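FOR IMMEDIATE RELEASE

Flullik opens Qaisi world backups to all block-game server owners

Rollback tool out of closed testing, free for small servers, paid tier for networks

MISTON — Flullik, the small studio behind the Clakudier server network, is releasing Qaisi to the public this March. Qaisi is a backup and rollback plugin for block-building game servers. It saves the world in pieces while people are playing and lets an admin put back one piece without touching the rest.

Short version for anyone on a deadline: griefed house, broken chunk, bad plugin update. Admin picks the spot, picks the time, hits restore. Server stays up. Players on the other side of the map shouldn't have to stop what they're doing.

Flullik has been running Qaisi on its own network through closed testing. 296 outside servers took part, most of them small. Friends-and-family survival worlds, a few school clubs, a couple of big roleplay maps with years of building on them. The test group sent in 420 bug reports and feature requests, and 41 of those turned into changes in the release build. The full change list is on the download page, it's long.

"We run servers ourselves. We lost a spawn town once to a bad world edit and the only backup we had was from the night before, so everybody lost a day of building to save one town square," the Flullik team said. "That's the whole reason for Qaisi. We got tired of the all-or-nothing backup."

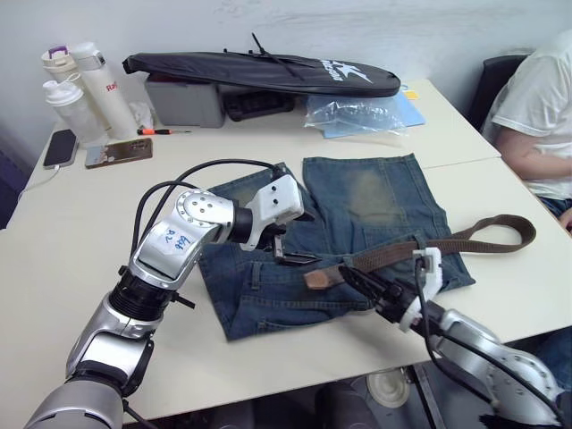 What's in the release

Region restore. Draw a box, choose a save point, preview it, restore it. Preview shows only to the admin, so regular players don't see ghost buildings popping in and out.

Container history. Chests, barrels, furnaces, and so on keep there own log. If a chest is emptied, the admin can see which account opened it and put the items back without rolling back the room around it. This was the most requested feature by a mile. It's also the one that caused the most trouble in testing — early builds could duplicate items if someone had the chest open during the restore. Restores now close the container first and lock it till the write is done.

Entity handling. Animals, item frames, armor stands, boats. Each type can be switched on or off before a restore. Off by default for animals, after one tester brought back a very large number of chickens.

Scheduled saves. Set by time of day or by player activity. A region with nobody in it doesn't get saved again until something changes, so disk use stays down on big maps.

Read-only mode. For moderators who need to look up what happened but shouldn't be able to roll anything back. Permissions work with the usual permission plugins, nothing special to set up.

Command line restore. For when the server won't start at all. Runs outside the game, reads the same save files, same region format. No graphics, just prompts.

What's not in it yet

Player inventories. Coming later, no date. Inventories can be logged now but not restored from the menu, and Flullik would rather ship that part late than ship it wrong.

Cross-server restore behind a proxy is also not in. Each server in a network keeps its own saves. Networks can push one config file to all of them, but a restore has to be started on the server where the damage is.

Modded servers: some work, some don't. Qaisi reads custom blocks as long as the mod saves them in the standard way. Mods that keep block data in a separate file are not covered, and the plugin will print a warning at startup if it finds one. Please read the warning. In testing a good share of the mod-related reports came down to that line in the console.

Pricing and availability

Free for any server with up to four worlds. No player cap, no time limit, no account needed. The free build has region restore, container history, scheduled saves and the command line tool.

The network tier adds off-site storage, shared config and read-only web access for moderator teams. Server owners can ask for a price through the Flullik site. Test servers keep the network tier at no charge for the first year.

A download link goes live at noon Miston time on release day. Expect the site to be slow for the first hour or so. Mirrors will be listed on the same page.

Upgrading from a test build

Stop the server. Copy the old saves folder somewhere safe. Drop in the new file, delete the old one, start up again. The first start converts old save points to the new format and can take a while on a big world, so don't kill the process if the console goes quiet. Progress prints every few minutes.

Test configs carry over except for the storage section. That was rewritten, and old storage settings are ignored. A fresh storage section gets added to the bottom of the config file with comments next to each line.

Anyone still on the very first test build needs to go through the last test build before moving to the release. Going straight across will not damage the world, but the old save points won't show up in the menu.

Clakudier network to move over in full

Clakudier, Flullik's own network, has been running Qaisi on its survival and creative worlds. With this release the minigame lobby and the event world switch over too. About 1000 players are on the network on a busy evening, which makes it a decent stress test.

Clakudier players don't need to do anything. There will be one short restart per world, announced in chat beforehand. The old nightly backup keeps running alongside Qaisi for the time being and gets retired once the team is happy with it.

One change players will notice: grief reports now go through a single command instead of the forum. Stand where the damage is, type the command, add a line about what's missing. The report lands with the moderators with the location and time allready filled in. Forum threads that are open now will still be worked through in order.

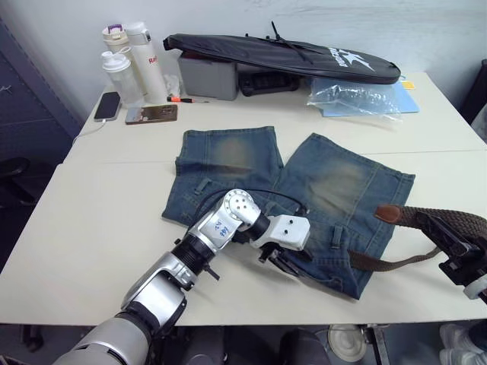
Faded denim shorts with a brown woven belt, on a white tabletop.

Community translations

Menus and messages ship in English, with translation files open for anyone to edit. Several testers have sent in files for their own languages and those are bundled as community translations. Missing lines fall back to English. Send corrections through the tracker please, not by direct message — they get lost.

Support

Free users: public tracker and the community chat. Network tier: same places plus a ticket queue. When reporting a bug include the server software and version, the plugin list and the console log from startup. Whole log. Not a screenshot of the last few lines.

Known problem at release: invisible signs after a restore on some older clients. The text is still there on the server, and relogging brings the sign back. A fix is in the works for the first update.

About Flullik

Flullik is an independent studio in Miston. It runs the Clakudier server network and makes admin tools for block-building game servers, including Qaisi. The team works remotely for the most part and plays on its own servers more than it should.

Press contact

Press desk, Flullik, Miston. Use the contact form on the Flullik site and pick "press" from the menu. Review keys for the network tier on request, logos and screenshots of the restore menu are in the press folder.

###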